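The Toft dish rack from Dronine: a review after one summer

When we moved to the smaller flat, the dishwasher did not come with us. There was no place for it, and the landlord did not want new pipes in the wall. So I became a person who washes by hand again, after many years, and I needed a rack. This review is about the one I bought, but also a little about washing up in a small kitchen, which I have had much time to think about.

My first rack was bamboo, the folding kind. It looked very nice for two months. Then the feet became dark, and after that there was a smell that I could not remove with vinegar or with baking soda. I threw it out and decided that the next one would be metal, with a tray under it that I could take to the sink and scrub.

I looked at two models. The Plodwood has wooden handles and costs more. The Toft costs 30 pounds and has no wood anywhere, and after the bamboo this decided the matter for me.
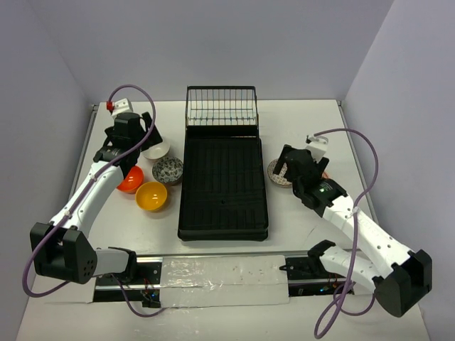 A black wire rack with its ribbed drip tray, and bowls to the left.

The Toft comes flat in its box, and the sides hook into the base without tools. The instructions are only drawings. I put one side in upside down the first time, and it held well enough that I did not notice until I put the plates in and they leaned the wrong way. To take it apart again you must press quite hard with the thumb. After that it has not moved.

Plates stand well. Mine are 23 centimetres across and they go in without touching one another if I leave every second place free. Bigger dinner plates also fit, but then they come over the front and you have to remember them when you turn around with a pan. Glasses I do not like to put in it, they stand crooked. I put them on a folded towel beside the rack, as my mother did.

Bowls are the difficult thing, and I think this is true for every rack I have used. A plate has a clear place to go, but a bowl wants to lie down. If it lies with the opening up, it collects the water from everything above it. If it lies flat with the opening down, the air cannot come in, and in the morning there is still a wet ring. The best way is to lean each bowl on its side with the opening a little down, the deep ones first and the shallow ones against them. It takes more room than you want to give it, so for a big dinner I wash in two rounds and dry the first round with a cloth.

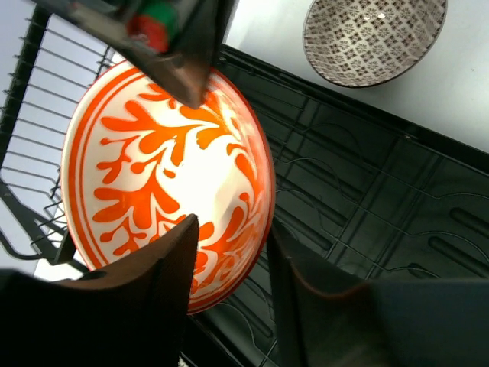
Words: Bergþóra Lund
Kitchen and home | September

The tray is the part I was most unsure about, and now it is the part I would keep if I had to change the rest. The raised lines hold things up from the water, so that I can also put a lid or a chopping board there. I tip it into the sink each evening. If I forget for three or four days, there comes a white line from our hard water -- citric acid takes it away in some minutes, and then it must be rinsed well.

About rust: I have found one small spot, on the underside, where a wire is joined to the base. I dried it and rubbed a little cooking oil on it and it has not grown. I wrote to Dronine about it and they answered the next morning and offered a new base, but I did not want to send a whole base for such a small spot. Perhaps I will be sorry for this next year.

The cutlery holder is sold separately, and this annoys me. It hangs on the side and is too light, so with only knives in it, it tips. I use an old jam jar.

If you live near Dramside, the hardware shop by the station had the Toft on display, and you can take your own plate to try it. I did this and felt foolish, but the man there did not seem surprised.

Good: the tray, the price, easy to scrub.
Less good: crooked glasses, cutlery holder costs extra, one spot of rust.
Four stars of five.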